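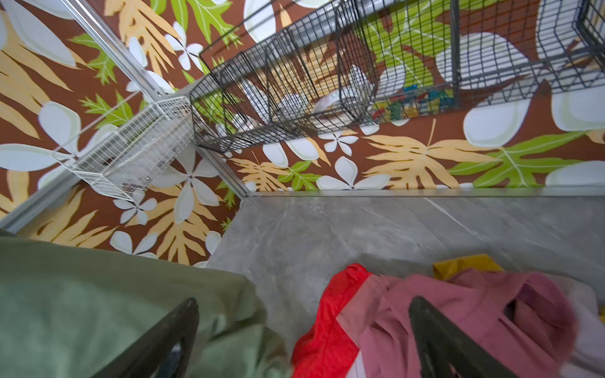 Textile Care Workshop, Jurneneck
Notebook entry, Oct 29, 2023
Subject: colorfastness and shrinkage, mixed household garments, second wash series

Purpose of the present series is to repeat the September washes with the water hardness held steady. The September results were set aside after the softener unit was found to be bypassed for part of the run. Entries from that series remain in the previous notebook and should not be quoted in the report to Balogun.

Materials. Test swatches were cut from the Trodia cotton jersey, the Trodia polyester lining and the undyed wool supplied by Balogun. Total swatches prepared: 108. Each was marked in the corner with laundry pen and measured flat on the glass table before washing. Swatches cut across the grain carry a second mark. Three of the wool pieces had frayed edges and were overlocked before measuring; they are kept in the set but will be reported separately.

Detergent. The Barnuvow liquid was used throughout, dosed by weight. The old measuring cap must not be used again, as it reads high. Stock solution was made up to 1000 ml and stirred until clear. It had thickened slightly by the afternoon and was warmed in the water bath before the last loads.

Procedure. Cold, warm and hot cycles were run in that order, with an empty rinse between loads. Adjacent-fabric strips were stitched to one short side of each dyed swatch. Drying was flat on mesh for the wool and on the line for the remainder. Swatches were left overnight before the second measurement. The tumble dryer was not used in this series. The request to include it has been noted and will be taken up once the vent hose is replaced.

Observations. The red jersey bled onto the adjacent cotton strip in the hot cycle and faintly in the warm cycle. No transfer could be seen by eye after the cold cycle, although the strips have yet to be checked against the gray scale under the standard lamp. The green jersey held its color in all cycles. The lining came out creased but unchanged in size. Wool shrank lengthwise in the warm cycle more than expected - the agitation setting may be at fault, and the drum speed should be checked before the wool is run again.

Machine counter at the close of the last load: 1549. The drain filter was cleaned and the lint dried and bagged with the load number on the outside. A small amount of red fiber was present in the lint from the hot load.

Points to settle before the next series:
Gray scale readings to be made by two people independently, without sight of each other's sheets.
Order more multifiber strip. The present roll will not cover another full set.
Confirm with Balogun whether the wool was treated before shipment. The delivery note does not say.
The door seal on the left machine is perished at the bottom and drips during spin. Use the right machine until it is fixed.
Rinse water samples are in the refrigerator, second shelf, labeled by cycle. Please do not discard.

Measurement sheets are filed in the green binder behind the September set - shrinkage tables not yet calculated for the wool.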